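## 4. Hanging the Skuvden shelf

Read all of this section before drilling. Section 3 (finding studs) has to be done first. Skuvden and Stalon use the same rail, so the steps are the same for both unless noted.

You need:

- pencil, tape measure, level
- drill, 7 mm bit for masonry only
- rail, 2 brackets, bag of screws marked Gu
- second person for step 6

### 4.1 Rail

1. Mark the rail height. Low edge of the rail = top of the finished shelf, near enough.
2. Hold rail to wall. Level it. Mark both end holes.
3. Drill. Masonry: 7 mm and plugs. Wood studs: small pilot hole, no plugs.
4. Screw in loosely, both ends. Check level agian.
5. Tighten. Stop when the rail sits flat, don't crank it.

**Caution:** Check for pipes and wires before step 3. Above a switch or outlet, assume there is a cable running straight up.

### 4.2 Brackets and board

6. Hook brackets on the rail, 428 mm apart, center to center. One person holds, one slides the board on.
7. Push board back until it clicks. Two clicks, one per bracket. One click means the other side isn't seated.
8. Fit the Gu lock screws from underneath. Short ones. The long ones will come up through the board.

**Note:** Older Sedside brackets fit the rail but have no lock screw hole. Don't mix. 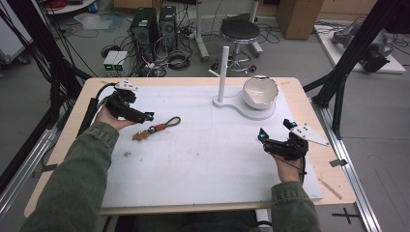
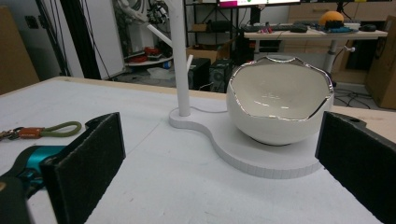
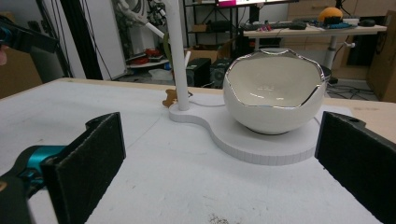

Load the shelf back to front, heavy stuff over the brackets. Max is 16 kg spread out, half that if only one stud was hit. Leave 30 mm clear at the front edge. Open shapes like the white bowl with the silver zigzag rim go toward the back, away from sleeves. If a piece stands on a wide base like that bowl does, measure the base, not the bowl, and keep the whole base on the board. Nothing hanging over. Tall pieces go at the ends so you can still reach the middle.

### 4.3 Check after loading

- Level on the board, front to back. A slight tip toward the wall is OK. Tip forward is not.
- Gap behind rail? Unload, tighten, reload.
- Creaking when you set things down: usually a bracket half on the rail. Go back to step 6.
- Recheck the screws after a week, then every July or whenever the shelf gets moved.

**Caution:** Don't pull on the board to test it. Press down with a flat hand over each bracket instead.

### 4.4 Taking it down

1. Empty the shelf completly.
2. Remove lock screws. Keep them in the bag.
3. Lift front edge, pull forward. Same two clicks.
4. Unhook brackets. Rail can stay up if you are only painting, tape over it.

Stalon only: the end caps come off before step 3. Pry from below, plastic tool, no screwdriver.

Spare parts list is in section 6.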